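Student Projects > Games and Media

Age Ratings and Refunds: A Term Report on Zorkine
Oana Munteanu

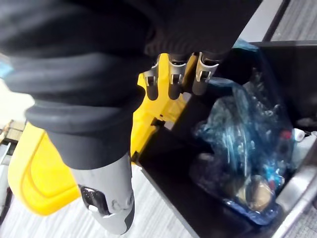 Vol. 5, p. 219

Zorkine is a puzzle game by Tuhiwai, sold through the Hedanitz store. In April its age rating went up from 12 to 16 after a new chapter was added. I wanted to know how many buyers asked for their money back.

I read 1485 public posts on the store forum and sorted them by hand. Refunds came up in 255 of them. Most of those complained about crashes, and few mentioned the rating.

The main weakness is that forum users are not typical buyers. I also could not check whether any refund was paid.

Comments

tristton_fan: Did you count replies as posts?

Oana M: Yes, replies are in the total.

pelmet: My refund was for the crashes too. Chapter four still does it.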